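**Visit Report: Pirnside Supported Housing, Open Day for Partner Agencies**

April 2025

Cokach Housing Trust was invited to attend the open day at Pirnside, a supported housing building for adults leaving hospital or temporary shelter. The building is owned by Gagnon Homes and has been occupied since last September. Our purpose was to see how the shared areas are run and to gather information for our own plans at the former school site on Prikura Street. This report goes to the Trust's board and to the county housing office.

**Arrival and general arrangements**

Visitors signed in at the front desk and were divided into two groups. Ours began on the ground floor and worked upward. Each group was led by a member of the Gagnon Homes staff, and a resident representative joined us for the second half of the tour. We were asked not to enter private apartments, apart from one vacant unit on the second floor that had been opened for the day.

The building has 16 apartments, all of them for one person. Each has a bathroom with a walk-in shower, a kitchen counter with a two-burner stove, and a lockable storage closet by the entrance. The stairwell is wide and well lit. The elevator is large enough for a wheelchair and one companion, although staff said that a hospital bed has to be taken apart before it can be moved to an upper floor. We recommend that our architects check this point for Prikura Street at an early stage.

Residents usually stay between nine months and two years. The lease is a standard one, with a separate agreement covering support visits. Gagnon Homes was firm that the two documents should never be combined, so that a resident who declines support doesn't put the home at risk. Our own draft lease combines them, and we will need legal advice before it is used again.

**Shared areas**

The common room is on the ground floor and faces the garden. It is open from early morning until 10 p.m. A community meal is served there once a week, cooked by residents with help from staff. Attendance was low during the winter and has improved since the meal was moved to an earlier hour.

Laundry is free of charge. In the first weeks the rooms were coin-operated, and staff found that several residents were washing clothes by hand and drying them on the heaters, which led to damp walls in two apartments. Charges were dropped soon afterward and the cost is now carried in the general service budget.

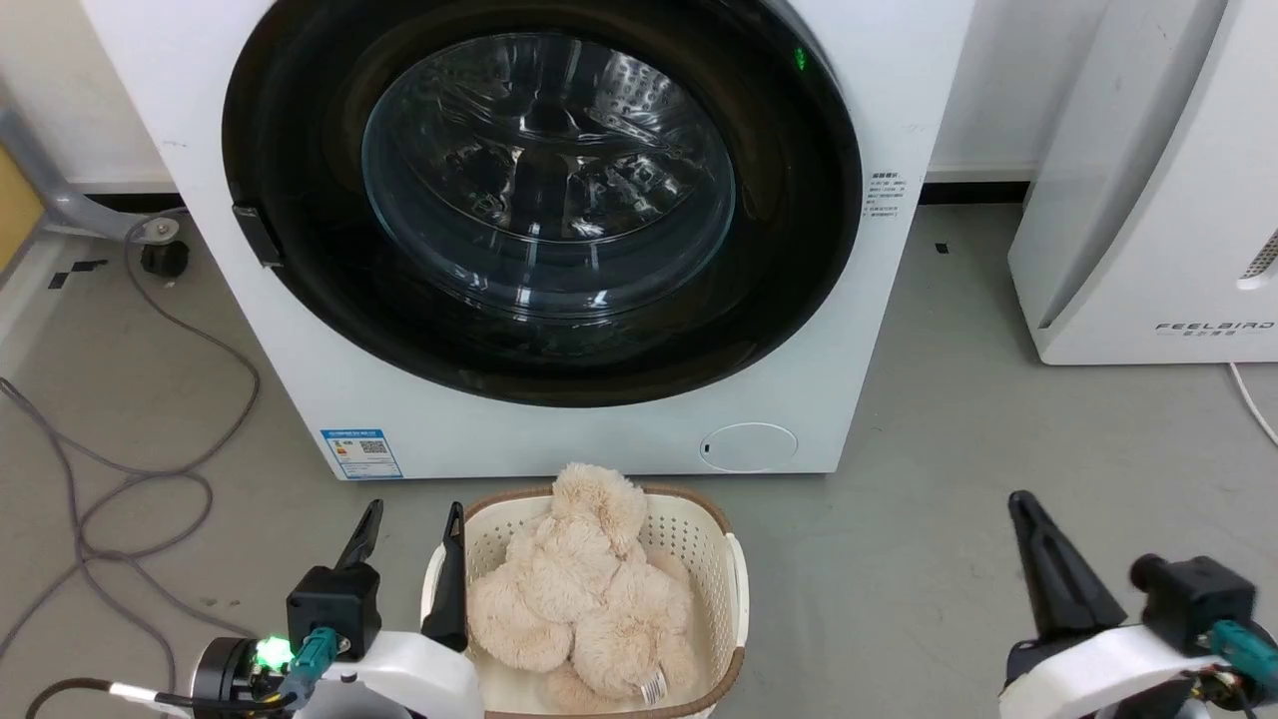 The booking sheet was also given up. Residents had found it hard to keep to a fixed hour, and missed bookings caused more arguments than waiting did. Use is now first come, first served, with a quiet period overnight. Staff reported no complaints about noise from the apartments next door, a result they credit to the concrete floor and the solid wall between the two.

Gagnon Homes spent $1,250 on signs for the shared areas and considers the money well used. The signs use large type and simple drawings, and were tested with residents before the final order was placed. An earlier set, bought from a catalog, had been largely ignored. We asked for a copy of the artwork and were told that it could be shared with partner agencies.

**Staffing and support**

The front desk is staffed 13 hours a day. Outside those hours a telephone line connects residents to a duty worker at another Gagnon Homes site. The resident representative told our group that most people would prefer a person on site overnight, at least in their first month. Staff accepted the point and said that the present budget does not allow it.

New residents receive a home visit on the first day, a second visit within the week, and a longer meeting after one month. The first visit is kept short and practical: how to lock the door, how to use the heating, where to take the trash, whom to call. Paperwork is left for the second visit. Several agencies present said that they do the opposite and would reconsider.

Household skills are taught one to one, in the resident's own time. Topics include cooking for one, reading a utility bill, caring for clothes and bedding, and reporting a repair. Group classes were tried and drew few people. Staff believe that many residents did not wish to show their neighbors what they did not know how to do.

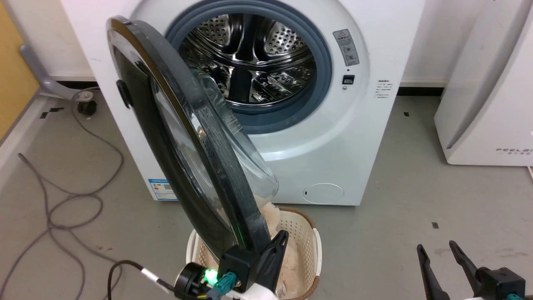 **Washing machine with its door open**
A laundry basket in front, a black robotic gripper at the door

**Repairs and building care**

Repairs are reported at the desk, by telephone, or on a paper card dropped into a box in the lobby. The card remains the most popular method. Gagnon Homes aims to answer every report within one working day, even when the work itself will take longer. We were shown the repair log, with names removed. Most entries concerned door closers, shower drains, and window catches.

The door closers deserve a note. Those fitted at first were too strong for a number of residents, who had begun propping the doors open with shoes and chairs - a serious matter in a building that depends on its fire doors. All of them have been adjusted, and those on the ground floor have been replaced with a lighter model. Our own specification for Prikura Street lists the heavier type and should be changed.

**The garden**

The garden takes up the full width of the lot behind the building. There are raised beds, a paved path with a handrail, and two benches. The beds were planted by residents in the fall, and onions and kale had come through the winter. A smoking shelter stands at the far end. Residents asked for it to be moved away from the common room windows, and this was done at a modest cost.

**Questions raised by visitors**

Discussion over lunch dealt mainly with referrals. Pirnside received 40 referrals in its first round and could house only a portion of them. Applicants who were not offered a place were sent a letter and given a telephone call. Some agencies felt that the reasons in the letter were too general. Gagnon Homes agreed to share its scoring form with referring agencies before the next round opens.

A question about pets was left open. The current rules allow fish and caged birds only, and a review is under way.

**Matters for follow-up**

- Legal advice on separating the lease and the support agreement.
- Elevator size and door closers at Prikura Street, to be raised with the architects.
- Request to Gagnon Homes for the sign artwork and the referral scoring form.
- A return visit by our support staff, preferably on the evening of a community meal.

The Trust thanks the residents and staff of Pirnside for their time and for the lunch provided.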